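Filed under: Home & Laundry | Threads

Rachid Lahlou
July 31, 2019

1/ Everyone keeps sending me the Prurnard folding method. Nine steps for a jumper. Nine! I've read the whole guide and I remain unconvinced that a sleeve needs its own step.

2/ The claim is you get 40 per cent of your drawer back. Back from whom? Same jumpers, same drawer. Wool doesn't shrink because you folded it politely. (It shrinks because you washed it hot, ask me how I know.)

3/ Anyway, started on the red pile. Fleece first. The guide says "smooth from the centre outward", and whoever wrote that has never met fleece. It bunches up wherever you touch it.
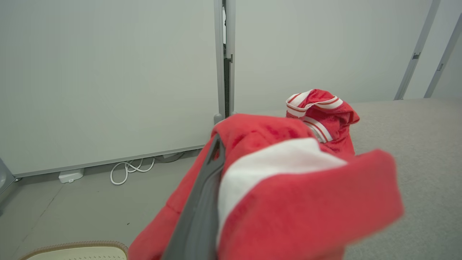

4/ And then the stripes. You're told to line up any stripe with the fold so it "reads" from above. A wide white band on red reads from across the street, mate. I'll find it.

5/ Ribbed trim is the other one. Collars and cuffs curl. The guide has them lying dead flat in every drawing. Drawings don't have elastic in them.

6/ Loubna Soliman swears by rolling. Tried it for most of August last year and ended up with a drawer of red sausages and no idea which was which.

7/ I'll give them this much: sorting by colour before you start does save some mucking about. My nan did that without a guide.

8/ Doing the greys tomorrow. Expectations low.

Print this page | E-mail to a friend

Comments (3)

Tarek Hajji: Step six is where I gave up too. Went back to chucking them in.

Anas Samir: It works for T-shirts. Fleece goes on a hanger, end of story.

Hatem Belhaj: Which drawer have you got? Mine's too shallow for any of it.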